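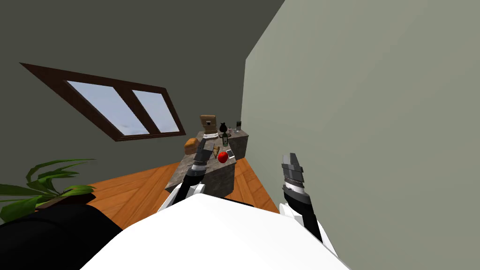
Resealing a stone kitchen island in a rental unit

Asked in: Home and Tenancy, Brembridge Community Help
Viewed 253 times

I rent a two-bedroom unit in the Nartey building. The lease states that the tenant is responsible for "routine care of stone surfaces." The management office has now written to ask that the top of the kitchen island be resealed before the April inspection. I would like to know whether resealing counts as routine care, and whether a tenant may do the work without a contractor.
Submitted by R. Aquino

2 answers

Bendik Westerberg
The wording of the lease governs. In most leases of this type, routine care means cleaning and the prompt removal of spills. Resealing is generally treated as maintenance and falls to the owner unless the lease names it. Please reply to the office in writing, quote the clause, and request confirmation of who will bear the cost. Keep a copy of the reply.

Should the office agree that you may do the work, ask which sealer was used previously. Test any product on a small area near the back and allow it to cure for the full period printed on the container. Food should not be placed on the surface during that period.
Marked helpful by 21 members

Flasen
I did mine myself. The sealer was 47 dollars and it took one evening. Wipe off the extra before it dries or it leaves a haze. Did not ask anyone and the deposit came back in full.

Comment from Ramil Aquino
Thank you both. I have written to the office and am awaiting a response. The lease does not mention sealing on any page.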